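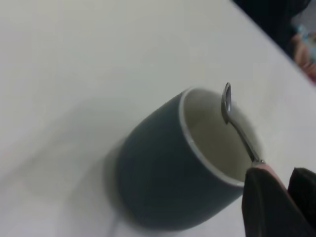

Cutting back on coffee, four months in

21 August 2023

I started cutting back on coffee in April. I had been drinking it since college without thinking much about the amount, and when I finally added up a normal workday it came to nearly 400 milligrams of caffeine before lunch. I wasn't sick and no doctor told me to stop. I was waking up at night and lying there, and I wanted to see if the coffee had anything to do with it.

My first try was to quit all at once over a long weekend. I had a headache by Saturday afternoon and was short with everybody until Tuesday, when I gave up and had a large one from the place next to the Pallance bus stop. I don't recommend doing it that way.

The second try was slower. I dropped the afternoon cup first and left the morning alone. After a couple of weeks I dropped the one at my desk. That was the hard one. The office in Pestmont has a machine right by the door, and walking past it had become part of coming to work. I got around it by using the side entrance, which sounds silly but helped.

What I drink now

Mornings: 2 small cups, made at home. I use an old Kodard drip maker that came with the apartment. It is slow and the lid doesn't close right, but it makes a decent pot if you use a little less water than the lines say. I had been filling a big travel mug every day, and going to a smaller cup did more for me than any rule I made up. Once it's empty I have to get up to get more, and a lot of the time I don't bother.

Afternoons: hot water with lemon, or mint tea. I tried decaf for a while. Most of what the grocery store carries tastes like cardboard to me. The one I liked was from McIver, a small roaster a few towns over, but they only sell it in the big bag and it went stale before I got to the bottom.

Evenings: nothing. I used to have a cup after dinner if there was dessert, and I do miss that one.

Sleep

It is better. I still wake up some nights, usually in hot weather or when I have something on at work, but I fall back asleep faster. I kept a notebook by the bed for the first few weeks and then stopped, so I can't give you a chart. The change didn't come right away either. May was about the same as before, and it was well into June before I noticed I was sleeping through most of the week.

Mornings are a little worse. I'm slower to get going, and I have moved anything that takes real thought to after 10. My boss hasn't said anything about it.

Money

I used to buy coffee out 3 or 4 times a week. Now it's maybe Saturdays. I haven't sat down with the bank statements, but there is more left at the end of the month, and some of that went to better beans for the house.

Next

I'm not planning to quit completely. I like coffee, and the amount I have now doesn't seem to bother me. The thing I want to sort out before winter is the Kodard. The hot plate stays on long after it should, so the second cup always tastes burned. If anybody has used one of those cheap pour-over cones, leave a comment and tell me which filters fit it.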